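Talking tables with Rochelle Lindqvist

Got to the Senis building at 8, a Saturday, rain coming down sideways. Rochelle Lindqvist was already inside with the radio on and a cup of coffee balanced on a stack of boards. She waved me past the front desk (no one at it) and straight back to the shop.

She's been making tabletops in Garnton for most of her working life. Kitchen tables mainly, some desks, workbenches, a few bar tops. Before that she did kitchens for a builder over in Nondham and hated nearly all of it.

"Cabinets are boxes," she says. "I made boxes for years. Boxes with doors. One day a lady asked if I could do her a table to match and I thought, oh. OK. I'd like to do that instead."

So she did. First one took her all of February and she lost money on it. She still sees it now and then, the lady lives two streets over.

"It's got a wobble. She won't let me fix it. I've offered."

We start with wood because she wants to start with wood. I had questions about the business side and they had to wait.

Most of what she makes is joined up from narrow strips, glued edge to edge. People come in asking for one big slab with the bark left on, she says, because they saw it in a restaurant. She'll do it if they push. She'd sooner not.

"A wide slab wants to move. It cups, it twists, it does what it likes. And you've paid a fortune for it. Strips, you can flip them around, you can pick through and hide the ugly bits underneath. It stays flatter. And I like how it looks, all the different colors next to each other. Some people don't. Some people want it all to match and I tell them there's a store for that by the highway."

Does she mind knots?

"Love a knot. Small ones, tight ones. The loose ones I fill or cut out. I had a man bring a table back for a knot the size of a pea. He said it looked like a bug. I said give it a week. He came back in a week and bought a bench."

She laughs for a while at that. The phone rings, she ignores it. Rings again. She takes it out to the hallway and I hear her say "no, oil, OIL" three or four times.

Back again. Oil, then. This is the thing she gets the most calls about, by far.

"Folks think the finish is forever. It's a coat. It wears off where you sit and eat and lean. I tell everybody, wipe it down, let it dry all night, rub the oil in, wait a bit, wipe off what's left. That last part, they skip. Then they call me and it's sticky. Every time."

And varnish?

"Varnish is fine. If you've got little kids, get varnish. I'm not a snob about it. Only thing is when it goes, it goes in flakes, and you're sanding the whole top. With oil you can do one spot on a Sunday afternoon and be done before supper."

I ask about money and she makes a face but answers. A plain kitchen table starts at 2,000 dollars. A side table, 400. She raised her prices once and felt sick about it, then got busier.

"I don't get it. I was charging less than my wood cost me, near enough, and people were haggling. Put the price up, they stopped haggling. My sister said I should of done it years ago and she's right, don't print that."

(Sorry, Rochelle.)

Where does the lumber come from? Mostly from Imhof, the yard down by the river, where she's had an account for as long as she's been on her own. She goes in person and picks every board. The guys there used to give her a hard time for it. Now they set things aside.

"You can't buy wood over the phone. Well, you can. You get what they want to be rid of."

She keeps it stacked inside before she cuts anything. How long depends. She has a meter for checking and she also puts her cheek against the board, which I thought was a joke and wasn't. 34 inches is her favorite width for a kitchen table. Wide enough for a dish in the middle, narrow enough to pass the salt. She'll go wider and grumble.

"Big wide tables, you're shouting at each other. You need two sets of everything. Who's that for?"

There's a lull here where she goes to check on a glue-up and I stand around. Clamps all down the wall, every size. She comes back with glue on her sleeve, already talking about clamps. Too many people crank them down too hard, she says, and squeeze all the glue right out. Snug is enough. She teaches a class in the evenings, 30 dollars a seat, and it's the first thing she has to break folks of.

The class is cutting boards to begin with and then a stool if they stick around. She didn't expect to like teaching.

"I thought I'd be mean. I'm a little mean. But they come back – one guy's done it four times, I don't know what he does with all the cutting boards. His family must be sick of it."

I ask what she'd say to someone starting out. Long pause. She picks at the glue.

"Sharpen your stuff. Sweep up. Get paid half up front. I didn't and I got burned twice, once real bad, a whole bar top just sitting here with nobody wanting it. I ended up cutting it into shelves."

Would she take on help? She's thought about it. Had a kid in over one summer who was good, very good hands, then he went off to college for accounting. She doesn't hold it against him. He does her taxes now.

What about her own table at home? She puts her hand over her eyes.

"It's a folding one. From a yard sale. I keep meaning to. I had one half made and a customer walked in and said I'll take that, and what am I going to do, say no?"

The phone goes again. She looks at it, looks at me, and I get my coat. On the way out she makes me feel the edge of a desk that's due to go out Monday, rounded over by hand, no router. Soft as anything. She wants the customer to notice and figures they wont.

"Their arms will," she says, and picks up the phone. "Yes. Hi. No, oil."

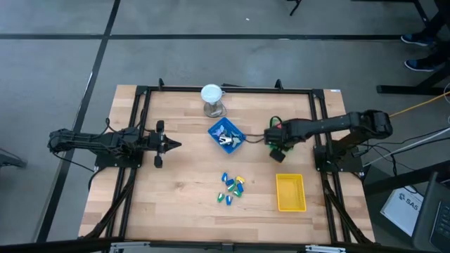 Joined strips in pale tan and pinkish brown, with a small knot left in.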